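Cold retard of pizza dough in bulk

Print | E-mail | 4 comments

I moved the whole batch to a cold bulk rise in August, at 65 percent hydration and 0.2 percent instant yeast. The flour is Stesano, which absorbs slightly less water than the Rustamo I used before. Dough goes into the refrigerator at 9 p.m. and is balled the next evening.
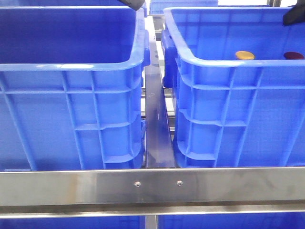 Blue crates, side by side.

Temperature matters more than time. A large mass cools slowly, so the center keeps fermenting well after the outside has stopped. Split the batch first – 538 grams per portion worked.

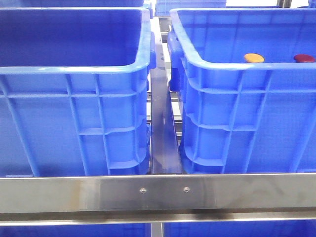

Wondton wrote last month that splitting is wasted effort if the water goes in cold enough. I tried ice water and still measured a warm core after 3 hours.

Salt went in after a rest of 20 minutes.
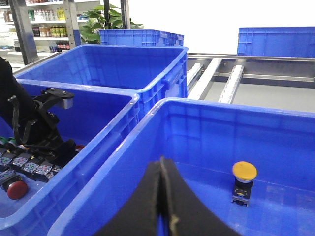
According to Hutapea, the rest makes no difference below 70 percent hydration. My notes show shorter kneading – 11 minutes.

Next I will reduce the yeast
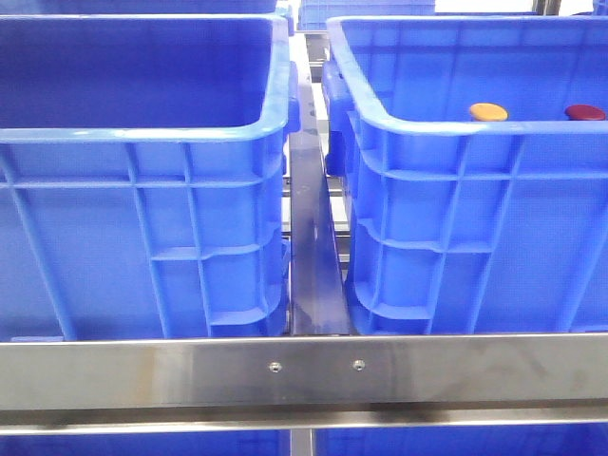 and leave the flour alone, so that only one variable changes.

Shares: 3 | E-mail this post

Comments

Wondton: Try colder flour too.

Hutapea: What protein level?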